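Sernance Institute for Applied Robotics
@sernance_robotics · 8/5/25

1/ Today we are publishing the results of our study on table wiping, carried out with our partners at Fostari. The question was a narrow one: does a robot clean better if it is taught when to stop? 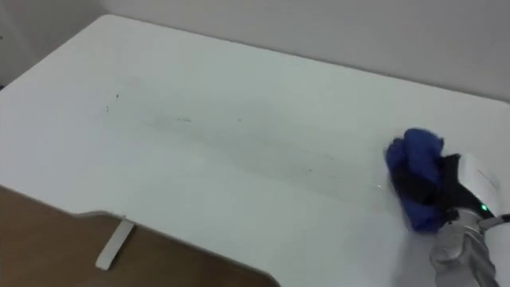 2/ Most wiping policies are trained on demonstrations of fixed length. The person guiding the arm makes a set number of strokes and the recording ends. The policy learns the motion well enough, but has little sense of whether the surface still needs attention.

3/ For this study we collected 364 demonstrations with a cloth held in the gripper. Operators were asked to carry on until they judged the table clean, and to mark that moment with a foot pedal. Episodes therefore vary a good deal in length.

4/ The pedal signal was used to train a small second output, which we call the stopping head. It takes the same camera view as the main policy and gives a single value between 0 and 1. Nothing else in the network was changed.

5/ Marks were made with graphite powder, spread by hand through a stencil. We chose faint marks on a white surface on purpose. Heavy stains are easy for the camera to pick out and tell us little about the hard part of the task.

6/ Result: across 12 marking patterns, the policy with the stopping head left less residue than the fixed-length policy on all but two. Average time per table fell by 39 seconds. Residue was scored from scans taken after the arm had been parked.

7/ The two exceptions were both patterns close to the table edge. In these the policy tended to stop early. We believe the arm hides the marks from the head camera during the last strokes, and we are now testing a short withdrawal of the arm before each decision.

8/ A note on force. Contact force was capped at the same level in every run, so the gain does not come from pressing harder. Cloths were changed every ten runs. Full settings are in the appendix.

9/ Training ran for 2000 steps on the Sudow cluster. Smaller runs, begun in June, gave the same ordering of methods with a wider spread between seeds.

10/ The work was supported by the Konstantinidis Fund. The paper, the scoring script and the stencil drawings are available from the publications page of our website. Requests for the raw recordings should be sent to the data office.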